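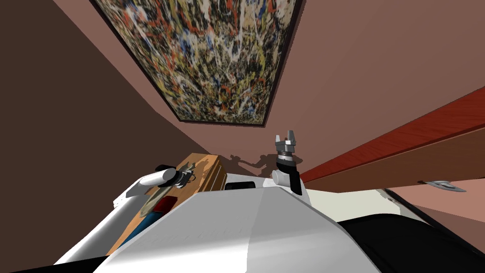
*View from the robot's head in our simulated room, right gripper up.*

# Teaching Lelero to put things away

So this is my half of the write-up for the robotics module. Olesia Boiko did the other half (the maths, mostly) and hers is in the shared folder if you want the proper equations. Mine is more about what we did and what went wrong, and there was plenty of that!

Lelero is our name for the two-armed robot we got to use in simulation. The task we picked sounded dead easy: pick up a small object near a wooden box and put it inside. We'd planned to do it with both arms, one steadying the box and the other doing the picking, but we'd only got 5 weeks and I'd never written a controller in my life.

## The room

We could have used the plain grey test room that comes with the course files. I wanted something more like a real home, so I spent far too long on brown and pink walls and a splattery painting. Olesia says the painting was a waste of an afternoon. I say it earned its place, as it turned up a proper bug – our first object finder went by colour alone, and it kept deciding that bits of red in the painting were the red thing we wanted. After that we made it ignore anything flat against a wall.

## Driving the arms

We drove both arms by hand to record the training runs. Two controllers, one per arm, and your brain has to get used to looking down past the robot's chest as if it was your own. I was hopeless at it. I'd move the left gripper towards the box and completely forget the right one, which would drift off up towards the ceiling. Olesia plays the drums and was annoyingly good from day one.

We recorded 40 runs each and threw out the ones where the box got knocked over. Mine, mainly.

## What went wrong

The biggest problem was the arm getting in the way of its own view. With the left arm reaching forward, the small objects tucked in close to the body were mostly hidden, so the robot was guessing where they were. We tried moving them further out, which felt like cheating, and then Concetta Sanna (our tutor) suggested making the arm back off for a look before each grasp. It's slower but it misses a lot less.

The other one was the shelf on the right. The elbow kept clipping it whenever the right arm swung round, and the simulator would throw a wobbly and fling everything across the room. Great fun the first time. We put a no-go zone around the shelf and that sorted it.

## Still to do

The hand-over from one gripper to the other only works if the object is long and thin. I'd like to try softer fingertips, and Olesia wants to redo the grasp planner from scratch before we show it in August.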